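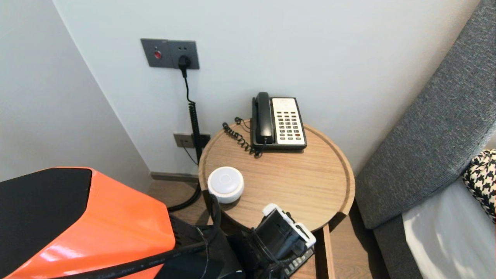 Dec 2, 2019 – Gresside oil on oak, water ring test

Second go at the claim on the Gresside tin, that two coats will stop a wet glass leaving a ring after 12 hours. I didn't believe it in April and I don't believe it much more now, but the April panels were sanded badly and Segers were right to complain about that.

Panels this time: 6 offcuts of oak from the Gallard order, all sanded to 100 and no finer. Gillent wax on half, Gresside on the rest. Cold water in the tumblers, filled to the same line, left overnight on the bench.

Results, such as they are. The wax panels all ringed, as expected. Two of the Gresside panels came up clean and one has a faint gray arc that you only catch with a lamp held low. The rep would call that a pass. I'd call it a ring. It may be a thin patch where I wiped off too hard, so I'm not going to blame the oil yet, but "stops rings" on a label ought to mean every time.

What bothers me more is that flat offcuts are kind to any finish. Oil pools against an edge and goes tacky there, and a panel has no edge to speak of.

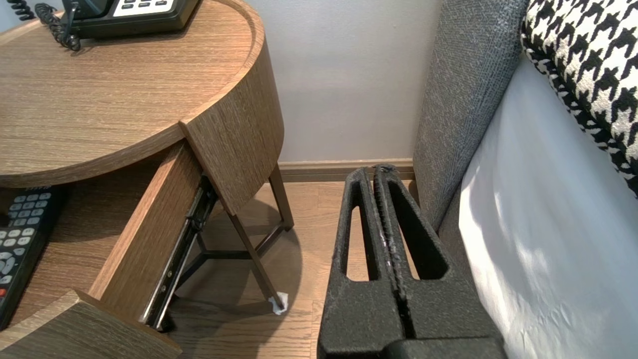 Raised rims are where I expect the Gresside to give trouble, and none of the data sheets mention them. A cloth rides over the inside corner and leaves a wet line that takes days to go off. The round bedside table with the black desk phone on it is the shape I mean – a low lip following the curve, and a drawer underneath, so there are inside faces to think about too. Segers say oil the drawer sides. I say leave them bare until somebody shows me a drawer that smells of nothing after a month shut.

To do: turn a small top with a lip, two coats, same tumblers. Repeat the gray arc panel with a third coat. Ask Gresside what temperature they tested at, and whether they tested at all.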